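Masking the Gripper Fingers Before Training a Grasp Detector

This tutorial explains how to prepare a finger mask for recordings made with the Widness hand-held gripper and how to apply it in the Ikow toolkit. It is intended for users who have already completed the installation guide and have at least one recording on disk.

Purpose of the mask

The fingers occupy the same part of the image for long periods. A detector trained on unmasked images may learn to report the fingertips as objects, particularly when they stand out strongly from the work surface. The mask tells the detector which pixels to ignore. It is computed once for each set of fingers and must be computed again whenever the fingers or the camera mount are changed.

Step 1. Select a reference image

Open the recording in the Ikow viewer and find an image in which the fingers are open and nothing is held between them. A plain, pale surface gives the best results. Wood grain is acceptable, provided it is much lighter than the fingers. 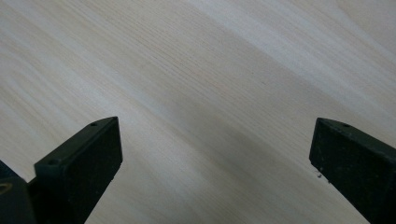 Astden, Jul 19, 2020

The reference used in this tutorial is image 219 of a recording that contains 3,293 images. The fingers are matte black and the surface is light wood, so a brightness threshold is sufficient. Soft bands of shade on the wood do not need to be corrected at this stage.

Step 2. Set the threshold

In the Mask panel, choose Brightness and enter 80. Pixels darker than this value are marked as finger. If shaded wood is also marked, lower the value in small steps until only the fingers remain. For the reference above, the final value was 46.

Step 3. Remove holes and specks

The small round holes on top of the fingers can leave gaps in the mask. Select Fill Holes to close them. Light specks on or beside a finger, such as those next to the right finger in the reference, may leave notches along the outline. Select Smooth Edge and check the result at full size.

Step 4. Check the two regions

The mask should contain two separate regions, one for each finger. They need not be the same size – in the reference, the left tip appears larger and closer than the right. If the regions are joined, return to Step 2. The gripper body visible in the lower left corner should be kept as part of the left region.

Step 5. Export and apply

Save the mask under the name of the finger set and enter that name in the project file under "finger_mask". A fixed mask is valid only for the opening at which it was made. For recordings in which the fingers move, make one mask for each opening and let the toolkit select between them using the logged finger width.

Users of the Ông planner should load the same masks there. The planner reads them at startup and must be restarted after any change.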